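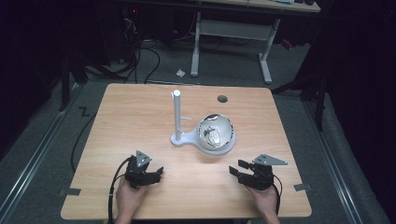 Narkik发布Civitwood 3版：面向在波兰雇用外籍员工企业的许可期限与文件管理系统

新版本按许可类型拆分办理流程，新增季节性工作许可模块、变更触发规则及集团内部调动模块

2018年1月17日

从事企业用工合规与外籍员工手续管理的Narkik今日发布Civitwood 3版。该系统供在波兰设有雇主实体的企业使用，用于登记外籍员工的居留依据、工作许可、雇主声明及附属文件，计算各项期限，并生成提交主管机关所需的文件清单。3版即日起向现有客户开放，新客户可自2月起签约。

本次更新的主要背景是今年1月1日起适用的波兰外籍劳动者用工规则调整。调整后，部分行业的季节性用工需申请单独的S类许可，由县级劳动局受理；雇主委托工作声明的登记程序也有变动，雇主须就外籍人员开始工作或未到岗的情况通知劳动局。原先将此类用工与一般声明合并登记的企业，需要重新划分其台账。

一、按许可类型拆分的流程

在2版中，所有外籍员工共用一套办理流程，许可类型仅作为一个字段存在。3版改为每种依据对应独立流程，各流程有各自的必填项、附件清单、期限计算方式和责任人设置。目前提供的流程包括：由省长签发的工作许可、S类季节性工作许可、登记入册的雇主委托工作声明、临时居留与工作合并许可、集团内部调动，以及依法免于取得工作许可的情形。

最后一项在以往版本中没有单独列出。Narkik的产品负责人Urszula Zawadzka表示，客户通常对需要许可的员工管理较严，对免许可员工则只保存一份护照复印件。

“免许可是一种需要证明的状态。雇主应当留存证明该状态的文件，也应当知道该状态何时终止。”Zawadzka说，“例如，员工因全日制学习而免于取得工作许可，休学或毕业之后其依据就可能改变。2版无法对这类情况发出提示，3版要求为每一项免许可依据填写证明文件名称和复核日期，两项缺一，记录不能保存为‘完整’。”

同一员工可以先后或同时持有多项依据。系统以时间轴方式保存全部依据，新依据生效时，旧依据不会被覆盖。两项依据之间如有空档，时间轴会在空档处标记，并向责任人发送通知。

二、S类季节性工作许可模块

季节性工作许可的办理与一般工作许可有两处明显差别：其一，受理机关不同；其二，外籍人员入境前后手续的衔接方式不同。对于尚未入境的人员，劳动局先将申请登记入季节性工作申请簿并出具证明，人员入境后，雇主再行提交所需信息和文件，由劳动局作出许可决定。系统为此设置了两个阶段，第一阶段以登记证明为结束标志，第二阶段以许可决定为结束标志。

季节性工作在一个日历年内的总时长有上限。3版按日累计每名员工的季节性工作时间，累计范围包括在本雇主处的工作，以及员工书面申报的在其他雇主处的工作。由其他雇主处取得的数据不能由系统自行核实，因此在界面上以单独的颜色显示，在导出文件中以单独的列给出。

模块还包括住宿信息登记。雇主为季节性员工提供住宿的，须与员工另行订立书面协议，并以员工能够理解的语言向其说明协议内容。系统可保存协议的波兰语文本和译文，并检查两份文本的签署日期是否齐全。系统不检查译文内容。

园艺种植企业Florach自去年8月起参与该模块的测试。测试开始时，相关规则尚未生效，双方以草拟流程和往年用工数据进行演练，共处理211份人员记录，其中70份因住宿协议或护照有效期信息不完整而被系统退回补正。

Florach人事主管Witold Baran表示：“我们的用工高峰集中，文件由几个农场分别收集，格式不统一。以前人事部门要在人员到达前把表格汇总一遍，到达后再汇总一遍。测试期间，各农场直接录入，人事部门只处理被退回的记录。退回规则最初设得过严，有的附件只差一个页码也会被退回，后来我们和Narkik一起调整过几次。”

三、变更触发规则

工作许可和声明通常载明雇主、岗位、用工形式、工作时间和报酬等条件。企业内部的人事变动可能使实际用工与许可内容不一致。Narkik在对客户数据的复核中发现，此类不一致多数由正常的人事操作引起，如调岗、部门合并、由全职改为非全职、合同类型变更等，办理这些操作的人员一般不接触许可文件。

3版提供一组变更触发规则。企业人事系统中的下列字段发生变化时，Civitwood会生成一项待审任务：

雇主名称、法律形式或注册地址；
岗位名称或所属职类；
合同类型；
每周或每月工作时间；
基本报酬；
工作地点；
直接派用单位（适用于派遣员工）。

待审任务生成后，责任人须在四种处理结果中选择一种：无需办理；需通知主管机关；需申请变更或新许可；转交法律顾问。选择“无需办理”时须填写理由，理由与操作人、操作时间一并保存，事后不可修改，只能追加说明。

触发规则不对变更是否合法作出判断。规则的法律内容由Cieślak律师事务所提供并负责更新，每条规则后附所依据的条文编号及最近复核日期。条文发生变动而规则尚未完成复核期间，该规则以“待复核”状态运行，仍然生成任务，但不给出处理建议。

Cieślak律师事务所负责劳动与移民业务的律师Marianna Jabłońska说：“雇主经常提出的问题是，公司改制或被合并之后，原有许可能否继续使用。答案取决于权利义务承继的方式和许可的种类，不能用一条规则覆盖。我们在系统中把它拆成若干分支，到了需要逐案判断的位置，就停止给出建议，转给律师。我们认为这样处理比给出一个看似完整的答案更稳妥。”

四、集团内部调动模块

该模块适用于由欧盟以外的集团实体调入波兰接收实体的管理人员、专家和受训员工。模块登记的内容包括：派出实体与接收实体的关系证明、员工在集团内的任职时间、职位类别、资质文件、报酬及其构成，以及在其他成员国的停留安排。

对于持有其他成员国签发的集团内部调动许可、到波兰作短期或长期停留的员工，系统分别提供独立的文件清单。在多个成员国之间往返的员工，可由企业上传行程表，系统据此计算在各国的停留天数。行程表须由企业自行核对，系统不读取护照上的出入境印章。

报酬以外币支付的，企业可设定换算日和汇率来源。3版保存每次换算所用的汇率，供以后查对；2版只保存换算结果。

五、期限计算与通知

3版重写了期限计算部分。以往版本以许可到期日为唯一基准，提前固定天数发送提醒。新版本同时考虑以下日期：工作许可到期日、签证或居留依据到期日、护照到期日、合同到期日，以及申请须在合法停留期间内提出的截止日。系统以其中最早者作为控制日期，并显示控制日期的来源。

对于已在合法停留期间内提交居留申请、尚在等待决定的员工，系统设有“审理中”状态。该状态须上传受理凭证或护照上加盖的印章页，并填写是否已补正形式缺陷。主管机关发出补正通知的，企业录入收到日期和所给期限，系统另行计时。

通知按责任人、其主管和企业指定的合规联系人三级发送。员工本人可以接收通知，由企业决定是否开启。员工通知目前提供波兰语、英语、乌克兰语和俄语文本，中文和越南语文本正在校对，完成后随例行更新提供。

六、数据处理与保存

Civitwood处理的数据包括护照信息、居留文件、报酬信息和家庭成员信息。鉴于欧盟《通用数据保护条例》将于今年5月开始适用，3版对数据保存和访问作出如下调整：

各类文件须设定保存期限和保存依据，未设定的，文件不能上传；
保存期限届满后，系统提示删除，经授权人员确认后执行；
家庭成员信息与员工信息分开存放，默认仅限办理家庭团聚手续的人员查阅；
每次查看、下载和导出均留有日志；
员工提出查阅请求时，可生成其个人数据的汇总文件。

客户与Narkik之间的数据处理协议已按上述内容修订，现有客户将收到新文本。未签署新文本的客户可继续使用2版，至该版本停止支持为止。

七、与现有人事系统的连接

3版提供接口，可按日或按事件接收企业人事系统的数据。无接口条件的企业可使用CSV或XLSX文件导入，导入模板随新版本更新，旧模板不再适用。导入时，系统先执行一次检查，列出不能识别的行和重复人员，用户确认后才写入数据库。

姓名的拉丁字母转写是导入中最常见的错误来源。同一员工在护照、签证和劳动合同中的姓名拼写可能不同。3版允许为每名员工保存多个拼写，以护照机读区的拼写为主记录，其他拼写注明出处。生成提交机关的文件时，一律使用主记录，用户可在单份文件中改用其他拼写，但须注明原因。

Narkik实施部经理Aminu Edet表示，目前共有169家雇主使用Civitwood的2版，迁移将按批次进行。

“我们不建议客户在月末或用工高峰前迁移。时间轴的结构变了，每名员工的历史依据都要重新归类，大部分可以自动完成，剩下的要由了解情况的人来看。员工人数少的企业，主要工作量在免许可人员；派遣机构的主要工作量在工作地点和派用单位。”Edet说，“客户如果有自行编写的报表，请在迁移前把字段清单发给我们，报表中引用‘许可类型’字段的部分都需要改写。”

八、已知限制

3版存在下列限制，客户在安排使用时应予考虑：

系统不代替企业向主管机关提交申请，所生成的文件须由有权代表雇主的人员签署；
系统不预测主管机关的审理时间，页面显示的时间仅为用户自行录入的历史数据的统计；
劳动力市场测试相关的信息须由用户手工录入；
欧盟蓝卡流程目前仍沿用2版的文件清单，尚未拆分；
在一家以上集团实体同时任职的员工，须在每一实体下分别建档，时间轴可以合并查看，但不能合并编辑。

蓝卡流程的拆分已列入下一次更新。多实体任职的合并编辑没有确定的时间安排。

九、版本支持与收费

2版的法律内容更新将持续到今年8月底，此后仅修复影响数据安全的缺陷。现有客户升级至3版不另收软件费用，历史数据归类如需Narkik人员协助，按工时计费，报价在迁移前以书面形式确认。季节性模块和集团内部调动模块可单独订购。

收费以在册外籍员工人数为基础，按月结算。季节性模块按日历年内建档人数结算，同一人员在同一年内再次受雇于同一雇主的，不重复计费。已离职人员的档案在保存期限内不计入收费人数。

十、培训

Narkik将为客户的人事和薪资人员提供培训，内容分为流程操作、变更触发规则的处理和数据保存设置三部分。法律部分由Cieślak律师事务所讲授。培训以波兰语和英语进行，提供远程参加方式。派遣机构另设专场，重点为派用单位变更时的文件处理。

报名须由企业的合规联系人统一提交，注明参加人员的系统角色。仅持有查看权限的人员不必参加触发规则部分。

关于Narkik

Narkik为在波兰雇用外籍员工的企业提供手续管理软件和实施服务，客户包括制造、物流、食品加工、园艺及派遣行业的雇主。公司不从事招聘，不向求职者收取费用。

关于Cieślak律师事务所

Cieślak律师事务所为企业提供劳动法、移民法和社会保险方面的法律服务，自Civitwood 2版起承担该系统法律内容的编写与复核。

媒体联系

Zofia Ziółkowska一类的拼写变体请勿使用，联系人姓名以下列拼写为准：
Zofia Ziółkowski，Narkik对外联络部

版本说明全文、导入模板及字段对照表可向对外联络部索取。本新闻稿中关于法律规则的说明仅为概述，不构成法律意见。

（完）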